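Notes from a talk with Elspeth Lamont, typed up fast, before I lose the thread. She coaches the under-tens at Civilbridge and has for a long time. We met at the snack hut at the far end of the fields, 4 in the afternoon, wind coming through the hatch. She had a tea. I had a tea. Mine went cold.

I wanted to ask about the thing parents keep writing in about, which is why the little ones don't play proper matches anymore. No league table. No scores printed. Small balls, small goals, lots of time on the floor of the old gym in winter.

"We didn't get rid of matches," she says, first thing. "People say that. We play every week. We just stopped writing it down."

She grew up in a town where they wrote everything down. Her father kept a notebook of her brother's goals. Nothing in there about her, she played too, in goal mostly, because she was tall. "I found the notebook when we cleared the house. Page after page. Left foot, right foot, header. I looked for my name. It's in there once, for a ride home."

She laughs at that, and then doesn't for a bit.

So, the program. Civilbridge has three fields and the gym. Fees went up in July, which is the other thing parents write in about, and I'll get to that. The kids come from both sides of the river, and from Okonkwo, the new streets behind the rail yard, where there's no grass bigger than a parking space. Lamont says those kids are the best with the ball at their feet, every year, no contest.

"They learn on concrete. In hallways. You can't hit it hard in a hallway, somebody's grandmother opens the door. So they learn to keep it close. My kids with the big back yards, they can kick it a mile and they can't stop it."

That's where the small ball comes in. She took the idea from a coach she worked under in her twenties, Rosário Quintela, who ran sessions in a church basement with a ceiling you could touch. Quintela gave every kid a ball and told them they had to bring it back next week dirty. A clean one meant you'd sit out the first game. Lamont kept the rule for one season. "Then one boy's mother was washing it for him. Every Thurs—" she stops. "Every week, anyway. Nice lady. Very clean ball. He sat out and cried and I thought, well, that's a stupid rule, Elspeth."

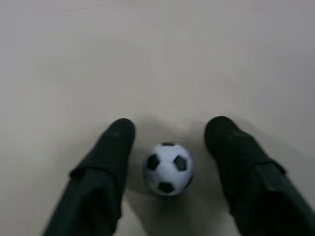
What she does now instead is ten minutes at the start with no instructions. She stands there. Kids do what they want with the ball. Some of them sit on it. She says new parents hate those ten minutes more than anything, they lean on the fence and you can feel them wanting to yell.

"One dad asked what he was paying for. Fair question! I told him he was paying for me to keep quiet, and it's harder than it looks."

The money. I had the number from the club newsletter, 1740 for the full year if you have two kids in, and I read it to her. She winced. She doesn't set it. She doesn't like it. The gym rent went up and the field lights had to be redone, and the club lost Cluvent, the sponsor that paid for shirts. There's a hardship fund with 3000 in it, and she says families don't ask.

"They just stop coming. That's how you find out. I call, and it's, oh, he's busy with school now. He's seven. He's not busy with school."

Does she push? Sometimes. She drove out to one house last winter and sat in the kitchen for an hour, and the girl was back the next week. Another family asked her not to call again, so she didnt.

I talked to Kamran Farooqui for ten minutes after, on the phone, he was in his car. Parked, he said. His daughter had two years with Lamont and is now on the older team, where they do keep score. He was one of the fence-leaners.

"I was awful," he said. "I had opinions about a six year old's positioning. I'd played a bit in college and I thought that was a qualification. Elspeth gave me the cones to carry. Just handed me a stack and walked off. I carried cones for a year and a half and it shut me up."

Does his daughter miss it, the no-scores thing?

"She knew the score every time. They all know. They come off the field and they tell you, seven five, and who cheated. It's us that didn't know."

Put that to Lamont later by text and she sent back one word, "Obviously."

Not everyone is sold. Catherine Pollock has a son who left for Citavach, the club across the river, at eight. They have a table there, and trials, and a tracksuit. She was polite about it. Her point, and I think it's a real one, is that some kids want the table.

"He'd come home and make his own," she said. "On the fridge. With magnets. He had teams in it that didn't exist. He wanted to be in something you could win. I like Elspeth very much, but she's decided what's good for all of them and he wasn't that kid."

I asked Lamont if that was right. Long pause. The hatch was banging by then and somebody inside was trying to wedge it with a folded cup.

"Yes," she said. "I think I lost that one. He was a lovely player. I should have let him keep a table. I should've given him a clipboard and said, go on, you're in charge of it. I thought of that about a year after he'd gone."

She does that now, as it happens. There's a kid this season with a clipboard. He's not allowed to read it out loud.

Asked her about girls too, becuase I'd meant to start with that and forgot. The under-tens are mixed and she wants to keep them mixed a year longer than the league likes. The girls' numbers fall off at the split every time. They go to a separate session at a worse hour, the coach changes, friends don't come along. She has written to the league. She got a letter back thanking her for her letter.

"Put that in," she said. I have.

Last thing we talked about was stopping. Her knee is bad, the right one, and she's been told to have it looked at and hasn't. Venkatesh Rai has been helping with the younger half of the group and she'd like it to be him. He's patient, she says, and he ties shoelaces in a double knot without being asked, and on a wet evening with fifteen minutes left that's most of the job. He doesn't know yet that she wants him to have it. Well, he will when this goes up. I did check with her.

"He'll say no the first time," she said. "I said no the first time."

Then a kid came to the hatch wanting a juice and she hadn't any change and neither had I, so she went off to find the cash tin. Registration for the winter block is at the gym, doors from 6 pm, bring indoor shoes. Ask at the desk about the fund, there's no form.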